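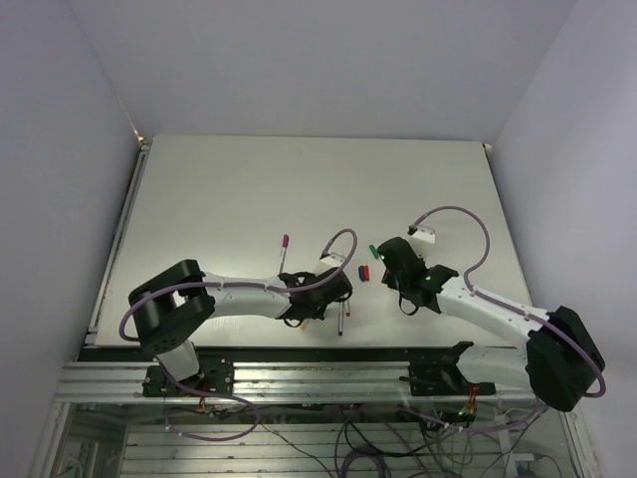 FOR IMMEDIATE RELEASE
7/3/23

Trurnix Will Not Sign the Arkomlow Code for Two-Arm Robots as Written
Company publishes its own four-page working rules and the trial log behind them

SUTTON. Trurnix, which tests and maintains small two-arm robot cells for manufacturers and teaching labs, said today that it will not sign the Arkomlow Code of Good Practice for Tabletop Manipulation in its current form. The company took part in the drafting and supports having a code. It does not believe the text released in June will tell a buyer anything useful about whether a robot can do a job.

"We read it three times looking for the sentence that would make somebody fail," said Katsuhiko Ishida, head of testing at Trurnix. "We couldn't find one. You can follow every clause in it and still put out a number that means next to nothing."

The Arkomlow code asks members to report a success rate for each task they advertise, to describe the workspace, and to have "suitable procedures" for safety and record keeping. Members who do so may use the Arkomlow mark on product sheets. The code does not say what counts as an attempt. It does not say who decides that an attempt succeeded, or whether a person may reach in and move a part between one try and the next. Inspection is by self-declaration, renewed every year by ticking a box on a form.

What the trial log showed

Before deciding, Trurnix ran a plain bench task under the code and wrote down everything. The task was pulling caps off markers and putting them back on, using two arms on a shared rail with a camera on each wrist, on a table walled on three sides. It was picked because it is cheap to repeat, and because both hands have to do something: one holds the barrel while the other deals with the cap.

The company logged 576 attempts at its Miyazaki bench. Every one of them was recorded from start to finish, including those that an operator would normally throw away: the cap that rolled under a gripper, the marker that was picked up crooked, the run stopped by hand when a cable loop began to catch.

Three people then scored the same recordings, each using a different reading of the code. All three readings were allowed by the text. The scores did not agree. The most generous reader left out any attempt that was stopped early and counted a cap resting on the tip as a cap put on. The strictest counted every start and wanted the cap fully seated. Trurnix is not publishing the three percentages as a headline figure. It says doing so would repeat the habit it is complaining about. The full log, with each reader's marks beside each attempt, is available on request.

"People keep asking me which of the three is the real one," said Sota Takeda, who ran the Miyazaki bench. "I tell them to say what they want the robot for. If you're going to leave it alone all night, you want the strict one, and you'll probably be disappointed. If there's a person standing next to it anyway, maybe you can live with the middle one. The code lets the seller choose, and I think we all know which one the seller is going to choose."

Where Trurnix parts ways with the code

The company has sent 11 written objections to the Arkomlow drafting group. Most are small matters of wording. Trurnix says 4 of them would have to be settled before it would sign.

First, an attempt should begin when the arms begin to move and should end in a recorded result. A stopped run is a result. So is a run in which the operator "just nudged it a little."

Second, hands in the workspace should be logged. Trurnix has no quarrel with people resetting a table between runs. Somebody has to put the markers back. Its objection is to resets that make the next run easier, such as turning a cap so the open end faces the gripper, and that then disappear from the record. Under the company's own rules, the starting layout is drawn from a list printed before the session, and the person at the bench does not get to swap one for another.

Third, the person who scores should not be the person who trained the arms. This was the least popular suggestion in the drafting meetings. Several members said it would be a burden on small labs. Trurnix is a small company and agrees that it is a burden. It did it anyway, by sending the recordings from Miyazaki to Sutton and leaving the operator's notes out of the package.

Fourth, the physical setup should be reported in enough detail that a stranger could build it. The code is satisfied with "a standard tabletop cell." The company's view is that there is no such thing. Wall color, table color, the height of the wrist cameras, the way a cable is clipped along a link and how much slack it has over the gripper can all change how a trained arm behaves. A cell with pale walls and a plain gray table is a friendly place for a camera. There is nothing wrong with testing there, but a sheet that gives the rate and leaves out the walls is not telling the whole story.

On safety

Trurnix is also unhappy with the safety section, though for a different reason. It thinks the section is too long for what it says. Of its many paragraphs, only a few ask for anything that could be checked by walking up to the bench.

"Small arms get treated like toys," Ishida said. "They won't throw you across the room, fine. They will still close on a finger, and when there are two of them, people watch one and forget the other. I don't need a page on safety culture. I need to know where the stop button is and who tried it this morning."

The working rules published by Trurnix today ask for the following at the start of each session. They are reprinted here in full because the company has been told, more than once, that its alternative must be complicated.

Press the stop with both arms moving slowly. Write down the time and your initials.
Check that each base plate is tight on the rail.
Run each arm through its full reach by itself and watch the cable. If it pulls tight or snags, do not start.
Look under the table for anything hanging loose near a mount. Fix it or write it down.
Agree out loud who has the stop. That person does nothing else while the arms are live.
Do not reach between the grippers to pick up a dropped part. Stop first.

The rules do not claim to make a bench safe, and they do not replace a risk assessment or whatever the law requires in a given place. Trurnix does not offer a mark, a badge or a certificate to anyone who follows them, and it would prefer that users not advertise that they do.

What the company has not shown

Trurnix wants to be clear about the limits of its own work. The log covers one task on one bench. Markers are stiff, light and much the same from one to the next, and the results should not be stretched to cover cloth, food, or parts with sharp edges. The three scorers all work for Trurnix, which is better than having the operator score alone but falls well short of an outside review. The company has not tested whether its rules lead to fewer injuries, and it has no figures on that.

It has also not tested whether buyers read any of this. Takeda has doubts. "I've sat in on sales calls. Somebody asks for the success rate, somebody says a number, and everyone writes the number down," he said. "I have yet to hear a customer ask how many runs got thrown out. I'd like to hear it once."

Next steps

The Arkomlow drafting group has acknowledged the objections and has told Trurnix that they will be considered in the next revision. No date has been given for that revision. In the meantime the company will go on attending meetings without a signature, and will not use the Arkomlow mark on its own product sheets. Customers who need the mark for purchasing reasons will be told plainly that Trurnix does not carry it.

Labs that have logs of their own, good or bad, are invited to send them to the Sutton office for scoring under the Trurnix rules. Logs must include stopped runs. Edited highlight videos will be returned unscored.

About Trurnix

Trurnix tests, repairs and documents small robot cells, with an office in Sutton and a test bench in Miyazaki. It does not manufacture robot arms.

Press contact
Requests for the working rules, the trial log or an interview with Katsuhiko Ishida or Sota Takeda should go to the Trurnix press desk, Sutton. Please say whether you want the log with or without the scorers' marks.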